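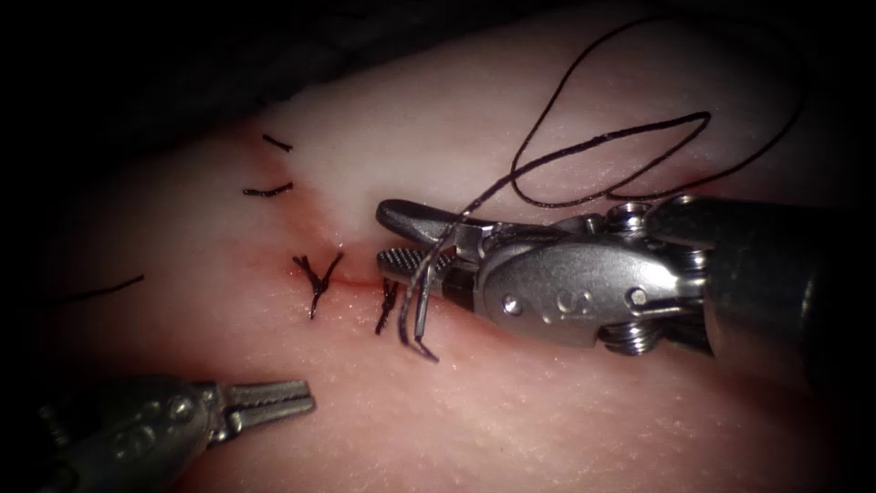

I've been mad at a coat for most of the winter. It's a good coat, a Borkier, dark green, bought used, and in December the lining let go along one armpit. A seam, that's all. The cloth was fine and the zipper was fine. I took it to the dry cleaner on my corner in Lamolden and the woman at the counter turned the sleeve inside out, looked at it for a while, and told me kindly that I'd be better off getting a new coat.

I stood there with my mouth open! A new coat! For a gap the length of my finger!

She wasn't being lazy, to be fair. They send their repairs out now, it takes weeks, and the price she quoted was more than I'd paid for the thing. So I understood. But I walked home grumpy and I've stayed grumpy, and what I've been chewing on ever since is how strange it is that so many of us (me very much included) got all the way to adulthood without learning to close up a hole.

I had 2 semesters of home ec. We made a pillow shaped like a whale and we made muffins. I still like whales and I still make the muffins, but I can't remember a single lesson on what to do when something you already own comes apart. Making was the fun part, so making was what we got. Mending was for grandmothers, or for people who had to.

I think we had it backwards, and I think schools that still have a sewing room should spend most of the year on repair. Give every kid a bag of ripped stuff. Split pockets, popped buttons, the crotch of a pair of jeans (they'll laugh, let them laugh). It costs next to nothing, and you don't need to buy fabric printed with pineapples.

People tell me clothes are so cheap now that it isn't worth the time. I did my lining in one evening with the TV on, and it was my first try, and I had to pull half of it out and start over when I found I'd sewn the sleeve to itself. What else was I going to do with that evening? I was going to look at my phone. I'd have looked at coats on my phone. 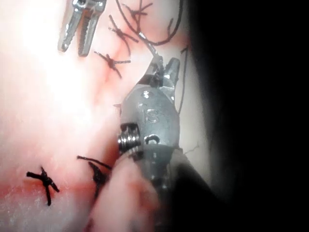

Do you need a sewing machine to fix a torn seam?

A needle, some thread close to the color of the cloth, and a pair of small scissors will handle most torn seams, and a plain backstitch is strong enough for everyday wear.

I say that as someone who bought the machine first. It's a Bilgin, secondhand, it weighs as much as a dog, and it has 28 stitches built in. I've used three of them. For the coat it was useless, I couldn't get the armpit anywhere near the needle, and I ended up on the couch with a spool of Takon thread, 800 yards of it, which at the speed I sew should see me into old age.

There's a snobby side to mending too and I don't love it. You'll have seen the workshops where you pay dinner-for-two money to put a pretty patch on a pair of jeans that also cost dinner-for-two money. Fine, have fun, the patches are lovely. But when mending becomes a hobby with its own special pincushion, the person whose kid has one pair of school pants looks at it and figures it's for somebody else. I'd love to see ugly mending get some respect. Mine is very ugly. The stitches wander all over, big ones and little ones, and there's a lump at one end where I got nervous and knotted it 4 times.

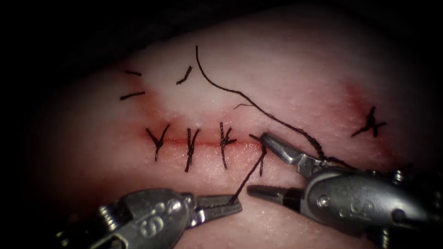

Four dark interrupted sutures along a straight, narrow incision line.

The lump has held so far, and I've been wearing that coat every day, including to the dry cleaner, where I may have lifted my arm a little higher than I needed to when I reached for my shirts. She didn't notice. I've since done a pillowcase and the strap of a tote bag, and my neighbor has left a pair of gardening pants on my doorknob with a note that just says "knee?" I'm going to need thicker thread for those.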